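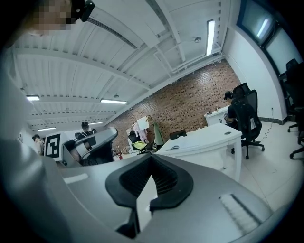
White ceiling, beams and ducting.

Moons of Jupiter through a small scope, what am I doing wrong?

bresgate_backyard
Hi all! I bought a used Dultia reflector in May and I can find Jupiter fine, but I only ever see three moons (sometimes two). Shouldn't there be four? I'm using the 10 mm eyepiece.

tidalock
Nothing wrong at all. One is probably in front of the planet or behind it. Io goes around in under two days, so check again a few hours later and the whole lineup has changed.

Gamage442
I'd blame the eyepiece. The Voseven ones that come with that scope are mush, mine went in a drawer.

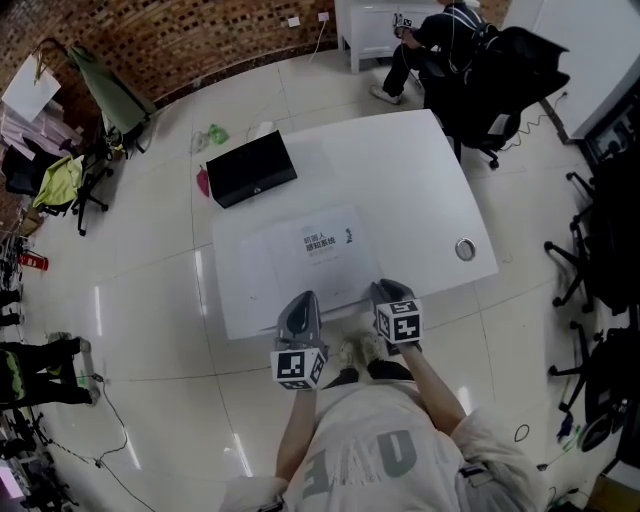
Page 2 of 3

tidalock
Disagree, those moons show up in cheap binoculars. A mushy eyepiece won't hide Ganymede.

Gamage442
It will if the moon is right up against the glare! Mine did it all last winter.
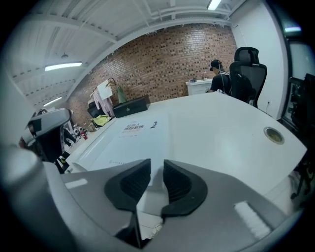 And before you say collimation, I checked it twice, and so did a guy in my club with some 600 nights of observing behind him.

bresgate_backyard
Ok, went out at 11 pm and there were four!! One was super close to the edge of the planet. So maybe you're both right?

tidalock
Told you :) Sketch them every hour if you can stay up.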